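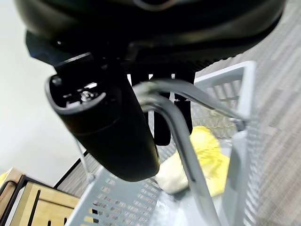
Item 1: basket handle and rim, gray metal and plastic.

Handle clipped at the rim? OK. I always check the clip first, it's the bit Evaristo Espinoza got pinched by in September (he still brings it up!).

Slots free of snags? OK, ran a cloth along them and nothing caught. 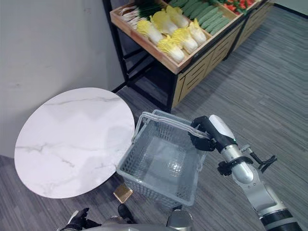
Item 2: basket and round marble table, Gedgate lounge.

Basket empty before lifting? Yes. Handles held together? Yes, please keep doing this, one handle alone makes it tip.

Tabletop: the veining is just the stone, so don't write it up as cracks like I did last time, oops.

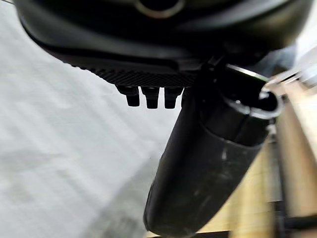 Table wobble: give it a gentle push from two sides. I make it a pass, but Raghavendra Thomas wants the base looked at again in 6 weeks, so leave that box open.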